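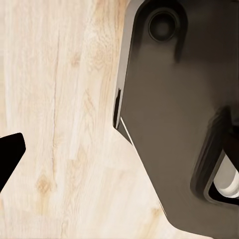
Hunora says the new album is "on hold until people behave." Anyone buying it?

Thread in: Pop and Charts
31 March 2022

glassharmonica64
Joined the board in June

So by now most of you have seen the post. Hunora went on her stories last night and said the second album is done, mixed, ready to go, and that she's sitting on it until fans stop leaking demos from the Prodville sessions. Her words were "you can have the songs or you can have the leaks."

I've followed her since the first EP and I don't believe a word. An artist on a label deal doesn't get to hold a finished record back because she's annoyed with strangers. Somebody paid for that studio. Somebody wants the money back. If the thing were mixed it would have a date on it.

My guess is it's half done and this is cover. What do you all think?

tapehiss_dan

I think you're giving the label too much credit for being organized. Records get held up all the time with the masters sitting right there. Vinyl plants are backed up for months. If they want the LP in stores the same day as the stream, they wait, and "we're waiting on a pressing plant" is a boring thing to post, so you get a fight with the fans in its place.

I do agree the leak story is thin. Four demos got out and two of them were already played live.

marigold_b_side

Can I say something unpopular? Maybe she's just upset. People went into a private folder and took unfinished work and put it up with rude comments about her voice. I'd be upset too. Not everything is a rollout.

glassharmonica64

@marigold_b_side I'd have an easier time with that if the post hadn't come with a pre-save link.

marigold_b_side

There was a link?

glassharmonica64

Third slide. Swipe up, pre-save "the next thing," give them your email. That's a funny thing to have ready when you're too hurt to put out music.

marigold_b_side

OK I missed the third slide. I still think both can be true. Her team can be a bunch of salespeople and she can still feel lousy about it.

Oltard_fan_club_of_one

Old-timer here. Oltard pulled this exact stunt before their third record. They said the tapes were locked in a safe until the papers stopped calling the singer a fraud. Everybody wrote about the safe. The record came out nine weeks later and it was ten songs, two of them the same song at different speeds. Nobody on this board will admit to owning it but I have two copies, one still in the wrap.

Point being, when the story about the album is louder than the album, keep your wallet shut.

tapehiss_dan

The slow version is the better one and I'll fight you on it.

Oltard_fan_club_of_one

The slow version has the drummer coming in wrong in the second verse. They left it in. Tell me that's a finished record.

tapehiss_dan

He comes in early on purpose! Listen to the demo on the tour cassette, he does it there too. Same spot.

Oltard_fan_club_of_one

Then he made the same mistake twice.

kestrelcourt

Going back to the topic, has anybody looked at the credits on the last single? It lists Joonas Kinnunen as producer and Tuulikki Hirvonen as co-writer. Kinnunen left the project over the winter. He said so in that podcast, the long one where he mostly talks about mic placement. So who mixed this supposedly finished album?

I'm not saying it's impossible. I am saying that if your producer walks out in winter and you claim to be done by spring, I'd like to hear a song.

glassharmonica64

This is what I've been trying to say. Thank you.

pinstripe_lou

He didn't say he left. I listened to all of it, including the mic placement. He said he "wasn't in the room anymore for the second half." That could mean they finished with somebody else, or that he was sent the files at home. People on this board hear one sentence and write a whole breakup around it.

kestrelcourt

"Wasn't in the room anymore" is what people say when they've been shown the door politely. But fine, I'll take "left" back. He was out of the room. Who was in it?

pinstripe_lou

Hirvonen, I'd guess. She did most of the backing vocals on the EP and the arrangement on the closing track is hers start to finish. She doesn't get nearly enough notice for that. If she ended up running the sessions, I'd be more interested in this record, not less.

marigold_b_side

Same. The closing track is the only one I still play.

rnfolkes_192

I'm going to be the crank. I don't care if it's finished. I care that we're all being asked to police each other. Read the replies under her post. It's hundreds of kids accusing other kids of being "the leaker" with no proof at all. One girl had posted a cover she made in her bedroom and they came after her because it "sounded too close to the demo." She took her account down.

That's what this kind of ultimatum does. The person who took the files isn't reading those comments and feeling bad. The people getting yelled at are the ones who bought tickets.

glassharmonica64

I hadn't seen the thing about the cover. That's rotten.

tapehiss_dan

Yeah. I was treating this as a laugh and it's less of one now. Did anybody on her side say anything?

rnfolkes_192

A heart emoji under one of the nastier comments, then it was gone. I didn't get a screenshot so believe me or don't.

pinstripe_lou

I'm going to go with "don't," sorry. Nothing against you. If we're knocking people for throwing around claims with no proof, we can't turn around and do it.

rnfolkes_192

Fair enough. Strike the heart. The pile-on is still up for anyone to read.

dustjacket_mo

Does anyone know if the tour dates are affected? I have two for the Saarinen Hall show and the seats cost me 56 dollars each before fees. I bought them on the understanding there'd be new songs. If she's "on hold" does that mean it's the EP again plus the covers?

kestrelcourt

The Saarinen listing hasn't changed as far as I can see. It still says "new music" in the blurb, but blurbs always say that. I wouldn't count on a refund over a set list. You bought a night out, not a track list.

dustjacket_mo

I know, I know. My sister flew in for the last one and we heard the same seven songs we'd heard the year before, plus a speech. I'd like fewer speeches.

Oltard_fan_club_of_one

A reasonable position on any artist living or dead.

marigold_b_side

I was at that one! The speech was sweet. It was about her grandmother's piano. You people are made of gravel.

dustjacket_mo

It was sweet the first time. It ran around 4 minutes and the band just stood there. The bass player was tuning.

tapehiss_dan

Here's a thing nobody has asked. If the demos are so damaging, why is one of them in her own live set? She played "Cold Porch" at two festivals last summer. It's the most leaked song of the bunch. You can't leak what you've already sung into a field full of phones.

pinstripe_lou

A phone recording and the studio file are different things. The leaked version has her scratch vocal with the lyrics she hadn't settled on. I can see being mad about that and not about the field.

tapehiss_dan

I'll give you the lyrics. The second verse is clearly her humming until a word shows up.

glassharmonica64

So where does that leave us? I started this thinking it was all a stunt. I'm still mostly there — the pre-save link sinks it for me — but pinstripe_lou has a point that we don't know who finished the thing or when. I'd put my money on an announcement inside a month, with the words "you earned it" somewhere in the caption.

kestrelcourt

I'd say longer. No mixer in the credits, no single, no art. You don't go from that to a release in a month unless it's a surprise drop, and you don't announce a surprise drop by scolding people first.

marigold_b_side

I'll take a month. And I'll buy it, and I'll probably like it, and I'm not going to feel dumb for that.

Oltard_fan_club_of_one

Buy one copy. Learn from me.

rnfolkes_192

I'm out until there's music. If somebody finds the girl who did the cover, tell her a few of us thought it was good. The guitar part was better than the demo.

dustjacket_mo

Still looking for an answer on parking at Saarinen if anyone has been lately. The lot behind the building was closed last time and the website doesn't mention it.

tapehiss_dan

Street parking on the north side after six. Bring change, the meters don't all take cards.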